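Home | Projects | Reports | Contact

Keeping a Two-Arm Cell Running: Fingertips, Screws and Setup
Student project report, Memmont Robotics Lab
Shares 40 | Comments 3

Our project looked at the two-arm cell we call Troltero, and mostly at its fingers. The arms themselves gave us very little trouble. The orange fin-ray fingertips were a different story, and I loved working on them! Each flexible pad sits on a printed finger held by screws, and when one of those screws backs out even a little, the pad leans and every grasp after that is slightly off.

Our first round of checks was done by hand with the power off, and it ate up whole afternoons. For the second round we wanted one arm to hold a small blue powered screwdriver and service the fingers of the other.

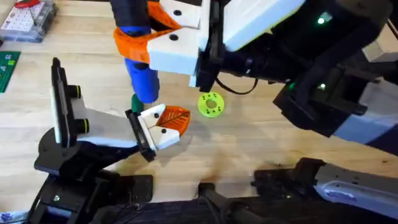 Getting the two arms to agree on where things are took the longest. We touched both grippers to a shared point on the table, saved the poses, and repeated that after every change to a mount. In February we moved one base over 3 mm without noticing and spent a whole evening blaming the software.

The grip on the tool matters just as much. The pads bend around whatever they hold (great for odd shapes, less great for a tool that has to stay straight), so we tried several closing widths before choosing one. Squeeze too hard and the ribs fold and the driver tips. Too soft and it twists when the screw bites.
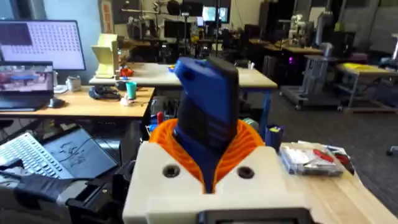 We wrote the width into the setup sheet, along with the order of work: home both arms, check the cables for slack, pick up the driver, then approach the screw slowly from straight over the hole. Rudd, our logging script, saves the joint positions at each step. Trial 7 is the one I would show to anyone starting out – its log is the easiest to follow.

The printed holes are recessed, so the approach angle has to be close before the bit goes in. 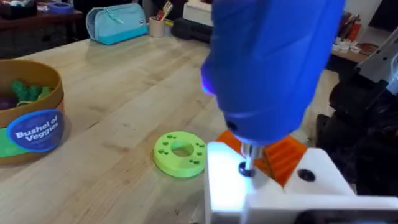 Driver bit at a screw hole in the white printed part, with the orange ribs close by.

Next we want to repeat the checks with pads from a softer print and build a proper tool stand. I would also recheck the grip width whenever a pad is replaced.

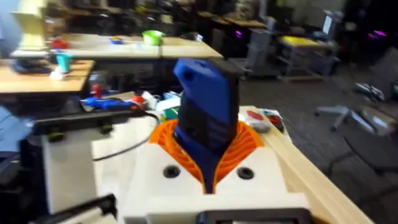
Plordale wrote that we should mark each screw head with a paint pen, so a loose one shows up before the arms are even switched on.

Comments (3)

gearhead_mo: Paint pen, yes! We do that on our grippers too.

tess_k: Did you try a stiffer pad just for holding the driver?

lowtorque: Great report – would love to see the setup sheet.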